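The one-pot table

By Suleiman Okeke

Dinner at seven, they said, so I got there at half past five. Wanted to see the mess before it turned into a meal. I have been writing about other people's kitchens for 15 years and the hour before anyone eats is still the part I like best. Drawers open. Somebody hunting for a lid. The radio on too loud.

Prerthorpe is a small place, one long street and a bridge, and the supper club has been going there since last September. It's called Lesomeck, after a boat. I asked what boat. Got three different answers and stopped asking.

The idea is simple enough. Everything comes to the table in the pot it was cooked in, and after that the same pot takes the dirty plates back to the sink. No trays, no trolley, no stack of serving dishes that need their own shelf. Mohammed runs the kitchen and worked this out in his last apartment, which had a counter the size of a chessboard. He hated trays. Still hates them. There was one leaning behind the door when I visited, used for propping the door.

"You carry the pot out, you carry the pot in," he told me, both hands in a bowl of onions. "Why would I wash a third thing?"

Fair question. I went home and counted my own serving dishes and did not enjoy the number.

Most of the stuff is secondhand. The plates are a mixed bunch, some plain, some rimmed, picked up in ones and twos from yard sales. He paid over 1000 dollars for the stove and almost nothing for everything else. The good pots are the dark, heavy kind that take forever to heat and then stay hot through second helpings. He doesn't scrub the outsides. Insides, yes, till they squeak. The outsides he says are nobody's business.

Then there's the cloth question. I'm fussy about tablecloths, my mother ironed hers on both sides, and I walked in ready to be difficult. Mohammed doesn't do white linen and he doesn't do bare wood either. Off-white cotton, washed hard, put back whether or not the turmeric came out. It mostly doesn't come out. He has tried lemon, sunshine, baking soda and a paste his aunt swears by, and he has now given up and says the yellow is part of the pattern.

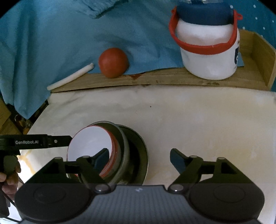

I came around to it somewhere during the second bowl of stew. A clean cloth makes me sit like I'm at the dentist. This one I put my elbows on. The man across from me tore his bread straight over it and swept the crumbs into his palm when he was done, and we got talking about bread, and then about his knees, for quite a while.

The clearing up is worth staying for. Plates get scraped first, always, into a bucket by the back step. Then they go in the pot on edge, leaning on the side, so you can get your fingers around the rim when you lift them out again. Lay them flat and they suck down onto the bottom and you're there with a butter knife trying to pry one loose. I have done this. I have also chipped a plate doing this.

Small plates only, by the way. A full-size dinner plate pokes up too far and the whole thing gets tippy in the doorway. Mohammed learned that with a casserole pot and a flight of stairs and woudn't go into detail.

Cutlery goes separately, in a jug. Glasses by hand, two at a time, no heroics.

I wrote down the recipe for the stew and then left the notebook on the train, so what follows is from memory and a phone call. Onions, a lot, cooked slow till they slump. Garlic. Turmeric, obviously. Chickpeas soaked overnight, a can of tomatoes, a squeeze of lemon at the end and more salt than you think. Let it sit with the lid on while people find there chairs. It needs that time. So do they.

He also keeps a ledger, a fat blue one with Drernel stamped on the spine, and every plate of food that leaves the kitchen gets a pencil stroke. The total was 928 on the evening I was there. He wants to do something at a thousand, maybe a cake, maybe just sit down for once and let someone else carry the pot.

I tried the whole system at home the next week. Four people, one pot, a tablecloth I'd been saving for I don't know what. Dripped on it before anyone had even sat down - orange, oily, right by the bread. Left it there. We ate till late and the plates went back in the pot and the pot went in the sink, and I went to bed with the kitchen done, first time in months.

The stain's still there. I tried the lemon. Don't bother with the lemon.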